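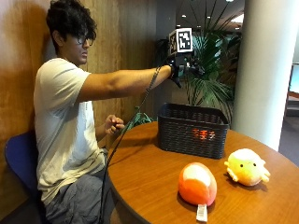 Lisdale open day - pre-opening safety checklist, demonstration area, ground floor
Completed by: Tâm Hà
Walk-round: morning, before doors
Areas covered: glove demonstration table, Colto arm cell, Keane mobile platform lane, seating and exits
Key: OK / OK with comment / ACTION (must be cleared before opening) / N/A

SECTION A - GLOVE DEMONSTRATION TABLE

A1. Table stable, no rocking, edge free of splinters.
OK. Round wooden table, checked by leaning on it from several sides.

A2. Chair suitable for the demonstrator, does not block the walkway.
OK with comment. The chair creeps back as the demonstrator reaches forward. Pull it in again between groups.

A3. Cable from the glove kept clear of feet and chair legs.
ACTION. The cable drops from the wrist past the table edge. Whoever is wearing the glove must be able to stand up without pulling it. Tape down the floor run and leave some slack at the table.
Cleared. Slack checked with the demonstrator standing and sitting. Look at the tape again at lunch.

A4. Wrist strap and finger coverings in good order.
OK. No frayed edges. Strap closes properly.

A5. Marker cube firmly fixed on the back of the hand.
OK with comment. Firm when pushed from the side. The cube stands proud of the hand, so a wide swing could catch a person standing close. Visitors to stay on the far side of the table while the arm is stretched out. Demonstrator briefed.

A6. Objects for handling are soft, clean and free of loose parts.
OK. Plush toys and a plastic basket. Seams pulled, nothing came away. The orange-red one still has its white tag, which can stay on. Small children will want to pick these up and may do so when the demonstrator is not using them.

A7. Hand wipes at the table for visitors who try the glove.
ACTION. One packet, nearly empty.
Cleared. New packets brought from stores. Wipe the inside of the strap after each person.

A8. Plants near the table not in the way.
OK with comment. The large palm-like plant has long fronds behind the working area. They do not matter for safety but the demonstrator says the hand overlaps them when he reaches right out. Left where it is. It is heavy and I would prefer it not to be moved with people about.

A9. Lighting.
OK. Good on the table. No glare complaint from the demonstrator.

SECTION B - COLTO ARM CELL

B1. Guard panels fitted and latched on all sides.
OK. All 4 panels latched.

B2. Emergency stop tested.
OK. Pressed at the cell and at the operator's desk. Arm stopped both times and did not restart until reset by key.

B3. Floor line in place.
OK with comment. Line is 90 cm from the guard as agreed. One corner has lifted where the trolley goes over it. Pressed down again, will need replacing before the November visit.

B4. Gripper empty and arm parked before the doors open.
OK.

B5. Speed limit set for demonstration.
OK. Operator showed me the setting on the pendant. It is not to be raised on request, including for people from other firms who ask to see it at full speed. We had this last year.

B6. Key held by named operator.
ACTION. Key was in the switch with no one at the desk.
Cleared. Operator has it on a lanyard. Reminded that it comes out at every break.

SECTION C - KEANE MOBILE PLATFORM LANE

C1. Lane width.
OK. Marked lane is 2 metres wide for its whole length.

C2. Bumper strip and stop response.
OK. Tested with an empty cardboard box at walking speed. Stopped on contact, and on the second run it stopped before contact.

C3. Battery charged, charger unplugged and stowed.
OK with comment. The charger lead was coiled under the coat rail. Moved to the cupboard. Please do not charge in the public area at all, even with a cone next to it.

C4. Barrier at the turning end.
OK with comment. Barrier present but light. If a queue builds up, people lean on it. Steward to stand at that end when the lane is running.

C5. Surface clean and dry.
OK.

SECTION D - ROOM, SEATING, EXITS

D1. Exits unlocked and clear inside and out.
OK. Both doors opened from the inside. The outside was clear, but the catering van from Hurerov is due mid-morning and the driver must not stop across the side door. Driver's number is on the desk.

D2. Gangway between the seating and the demonstrations.
OK with comment. Measured 700 mm at the tightest point, next to the end chair of the back row. Too narrow for a wheelchair. End chair removed and the row closed up, now passes.

D3. Trailing leads elsewhere in the room.
OK. Projector lead is under a cover.

D4. First aid kit and named first aider.
OK. Kit on the desk by the entrance. Tâm Hà until lunch, then the afternoon duty lead.

D5. Fire point accessible.
OK.

D6. Notice that visitors may be filmed.
OK with comment. Notice is up at the entrance. I have asked for a second copy near the glove table.

GENERAL COMMENTS

The glove table is the easiest to run and the one most likely to get crowded, as there is no guard and people come right up to it. One group at a time. If the demonstrator is talking to someone behind him he should take his arm down first.

Colto and Keane demonstrations are not to run at the same time. The operator cannot watch both and the noise makes it hard to hear a shout. Timetable at the desk has been changed to match.

All ACTION items cleared before opening. Items to look at again at lunch: A3, B3, C4. Leave this sheet on the clipboard at the desk and write any near misses on the back, with the time.

Signed: T. Hà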